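Wilorville Water Users Group
Minutes of the general meeting, October

Meeting opened at 7:05 pm. Wekesa Nyanda in the chair. Quorum confirmed from the sign-in sheet. Apologies as recorded on the sheet.

1. Previous minutes
Minutes of the September meeting taken as read. One correction: in item 4, "north main" should read "north lateral". Accepted with the correction.

2. Matters arising
2.1 Gate valve at the Wenetti Road crossing. The spindle has been replaced. The valve now closes fully but takes more turns than the old one, and the turn count on the laminated card in the pump shed is wrong. Card to be reprinted.
2.2 Letter to the shire about the culvert. Sent. No reply to date. Follow up before the next meeting.
2.3 Key register. Two keys to the pump shed still not signed for. Members holding a key are asked to check the number stamped on it against the register.

3. Meter readings
Readings for the quarter were tabled. Bulk meter at the intake: 3,644 kilolitres. Sum of member meters: 2,903 kilolitres. The difference is higher than in any quarter since the bulk meter was changed. 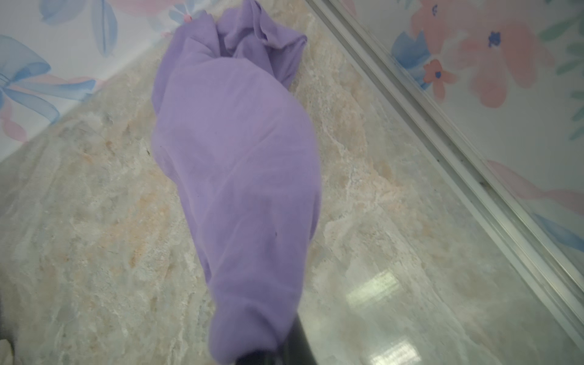 The chair noted that part of the difference is explained by flushing of the north lateral in August, put at some 261 kilolitres from pump hours. The remainder is unmetered use, meter error or leakage. Three member meters are past their service age and tend to read low. These are to be pulled and bench tested first, as this is cheaper than digging.

A member asked whether stock troughs on the Tseng block are metered. They are, but through a shared meter on the boundary, and the reading was taken four days after the others. Agreed that from next quarter all meters be read within the same 48 hours. Readings to be sent in with the time of reading shown. Estimated readings will be marked E in the table and not carried forward as actual.

4. Pressure at the top end
Four properties above the balance tank report low pressure between 5 pm and 8 pm. Logger results show that static pressure is within range and that the drop occurs under flow. The 50 mm section between the tank and the second air valve is the likely restriction.

Options put to the meeting:
(a) Replace the 50 mm section with 80 mm poly.
(b) Roster garden watering so that it falls outside the evening peak.
(c) Do nothing until the meter tests are finished.

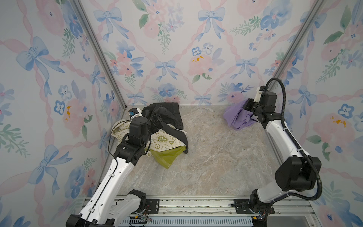

Option (a) was costed on the Fandeditz quote, which covers pipe, fittings and trenching but leaves out reinstatement of the driveway at the second crossing. The quote is good for 60 days. A second quote is needed under the rules before any order can be placed. Moved that option (b) be trialled through summer while a second quote for (a) is sought. Seconded. Carried, one against.

The roster will go out with the next accounts. Odd-numbered properties to water before 9 am, even-numbered after 8 pm. Drip lines are exempt. Filling of tanks over 10,000 litres is to be booked with the pump operator the day before.

5. Accounts
Balance of the working account at the end of the month was $2,127. The pump service and the spindle have been paid. The electricity account is due and will be paid from the reserve if member payments are not in by then. Two members are more than one quarter behind and will be written to.

6. Water quality
Monthly sample from the tank outlet: no E. coli detected. Turbidity slightly up after rain and back in range at the repeat sample. Chlorine residual at the far end of the north lateral was low on one occasion. Dosing pump stroke to be raised one notch and the residual checked weekly for a month.

7. General business
Proposal to move the reading date from the last week of the quarter to the first week of the following month, to line up with the electricity bill. 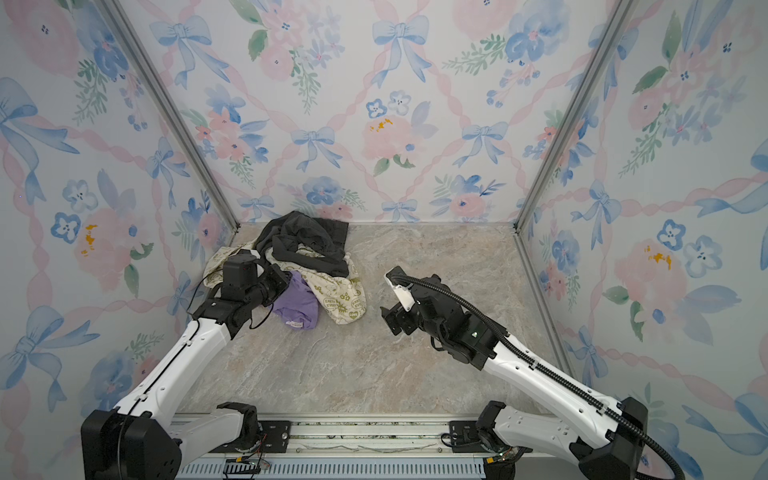
Marguerite objected that a change now would give one quarter of 14 weeks and make the summer figures useless for comparison with last year. She asked that it wait until after the March readings. The chair agreed to hold the proposal over.

Tank inspection hatch seal is perished. Replacement to be ordered.

Next meeting in November, 7 pm, same venue. Meeting closed at 8:40 pm.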